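The Lindelstead clothes swap is back, and it has moved! If you turned up at the old library hall on Wednesday and found the doors locked, you were one of plenty (I did it too, and I'd read the notice). The swap is now upstairs at the Bundilard building on Zatlow Street, same evening, doors at 7.

I went along with two bags of stuff I'd been meaning to pass on since spring and came home with one bag of somebody else's stuff, so I'm calling that a win. The new room is a lot bigger and it has proper rails – no more digging through heaps on the stage. Coats are by the window, kids' things are at the back, and shoes have finally got their own shelf.

Last season the swap took in about 3000 pieces, and 600 of those were children's school clothes. What doesn't get picked up goes to the Mohamedi shop across the river, which sorts it and sells what it can. They've asked for more plain basics this time, especially T-shirts and sweatshirts in dark colors, and fewer party dresses. I had three party dresses in my bags. They took them anyway, very politely.

You get a token for each item you hand in, up to 10 per visit, and tokens from the old hall are still good. Please wash things first and check the pockets. I found a bus ticket and half a pack of gum in the jacket I brought home.

Parking is tight on Zatlow Street after work, but the bus stops right outside. The elevator was working when I was there, and there's a bench on the landing if the line backs up down the stairs.

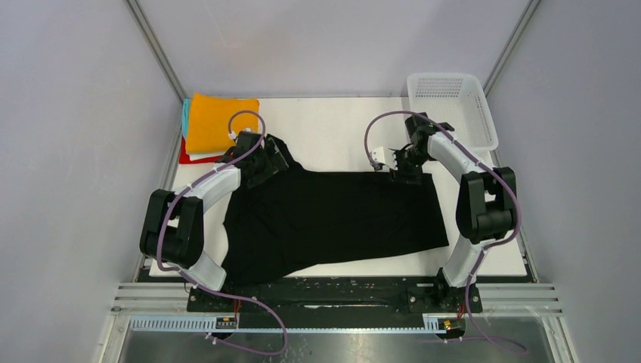 ## Before you go

- Swaps run every week through October.
- Bring your own bag, they've run out of spares.
- No bedding or pillows for now.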